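Gruneo Announces the Nindia, a Bipod for Shooters Who Have Already Bought Three Bipods

FOR RELEASE 8/22/22

Gruneo, maker of rifle accessories for people who say they are done buying rifle accessories, has announced the Nindia, a folding bipod for bolt-action and precision rifles. It goes on sale through dealers and the company's website as of this release.

The Nindia replaces the Yin, Gruneo's first bipod, which was well reviewed for its stability and less well reviewed for the noise its legs made when they opened. One customer compared it to a dropped silverware drawer. The company has read that email many times.

"We wanted a bipod you could deploy in front of a deer," said Parveen Herath, founder of Gruneo. "The Yin was a bipod you could deploy in front of a deer once."

The new legs open against a polymer sleeve and lock with a soft click in any of five positions. They swing forward, backward or straight down, and a single lever on each leg does the work. The lever is big enough for gloves. On the Yin it was big enough for gloves provided you took them off first.

Cant is adjustable to 30 degrees in total, with a tension knob that can be reached from behind the rifle without breaking position. Pan is built in and can be locked out by shooters who do not care for it. Gruneo has met a great many of those shooters, generally at matches, generally while trying to eat lunch.
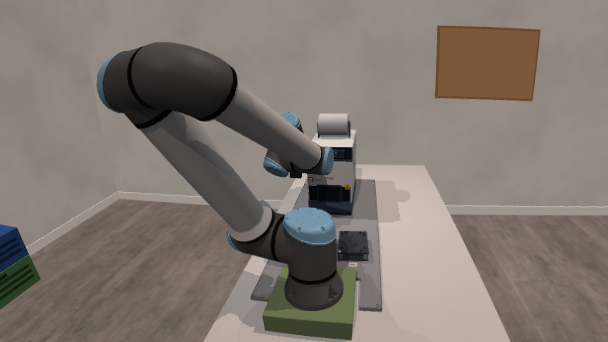

Two mounting versions will be offered, one for Picatinny rail and one for ARCA. The company looked into a single clamp that would fit both and built several of them. "It fit both the way a rental tux fits everybody," said Dagim Zeleke, who led the design work. "We made two clamps."

Feet come off without tools. Rubber feet are in the box, and spikes are sold separately, a decision Herath defends on the grounds that most spikes end up in the bottom of a range bag, where they find your hand. A wide ski-style foot for sand and snow is planned but has no date, and Zeleke asks that people stop messaging him about it.

Testing wrapped up in July at the Gilimach range, a long stretch of gravel and crosswind where the company holds its own matches. Shooters there put 1,528 rounds downrange from the final version, on rifles ranging from a rimfire trainer to a magnum that its owner describes as pleasant and that no one else on the line does. The test bipods were also dragged over rock, packed with mud and left in a truck bed under a spare tire. The spare tire was an accident, but the results were good and have been included.

Changes made during testing were small. The tension knob got deeper grooves. The leg springs were made lighter after complaints about pinched fingers, most of them from Zeleke. A bubble level was added, then taken off again when it became clear that everyone already had one on the scope and one more in a drawer.

The legs and body are machined aluminum with a matte black finish. A tan version was considered. There were strong opinions on which tan, and the matter has been put off until next year.

The first run is limited to 600 units, split evenly between the two clamps. Each carries a warranty against defects in parts and workmanship. The warranty does not cover use as a hammer, a point Gruneo would not bring up if it had not come up.

Yin owners can send in their old bipod for a credit of up to 2 months' worth of match fees at Gilimach, or keep it and enjoy the sound. Spare legs and feet for the Yin will stay in stock.

About Gruneo

Gruneo designs bipods, rear bags and rail accessories for hunters and precision rifle shooters. Dealer questions, review requests and thoughts on tan may be sent through the contact form on the company's website. Please allow extra time for the last of these.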